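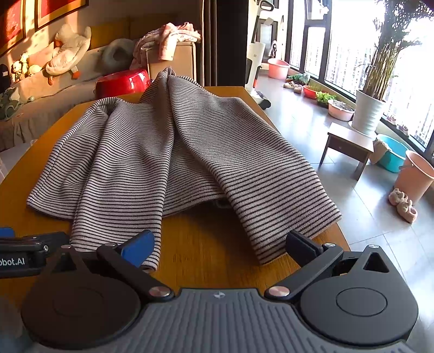
Prenda de punto a rayas sobre la mesa.

4. Preparación y entrega de un sencillo en Covimix

Esta sección describe el procedimiento para cargar un sencillo musical y programar su publicación. Se aplica a las cuentas de artista y de sello con perfil verificado.

4.1 Antes de empezar

Compruebe que dispone del máster definitivo, de la portada y de los datos de autoría de todos los intérpretes. Las cuentas gestionadas por el sello Clernora deben solicitar además el código de catálogo a su administrador.

4.2 Carga del audio

1. Inicie sesión y seleccione Catálogo > Nuevo lanzamiento > Sencillo.
2. Pulse Añadir pista y elija el archivo WAV. El tamaño máximo admitido es de 1000 MB.
3. Espere a que el indicador de análisis cambie a verde.
4. Escuche la pista completa en el reproductor de control y pulse Validar.

PRECAUCIÓN: No cierre la ventana durante el análisis. La carga se cancelará y deberá repetirse desde el paso 2.

4.3 Portada y textos

1. Cargue la portada en formato cuadrado, con una resolución mínima de 300 ppp.
2. Introduzca el título tal como debe figurar en las tiendas, sin comillas ni mayúsculas sostenidas.
3. Redacte la nota de presentación. El campo admite hasta 2000 caracteres, espacios incluidos.
4. Indique el idioma de la letra. Para las piezas sin voz, seleccione Instrumental.

Nota: Los artistas invitados se introducen en el campo Colaboradores, nunca en el título.

4.4 Créditos y reparto

1. Añada a cada autor con su nombre legal y su nombre artístico.
2. Asigne los porcentajes. La suma debe ser 100; en caso contrario, el botón Continuar permanecerá inactivo.
3. Envíe la solicitud de conformidad a los coautores.

4.5 Programación

1. Elija la fecha de salida. El plazo mínimo es de 7 días naturales desde la validación.
2. Si el lanzamiento incluye videoclip, vincúlelo desde el módulo Mola.
3. Revise el resumen y pulse Entregar.

Nota: Las entregas para diciembre pueden requerir un plazo superior. Consulte el calendario de cierre en la sección 6.

Responsable de contenidos de este manual: Noémie Collet, Departamento de Documentación, Besnard.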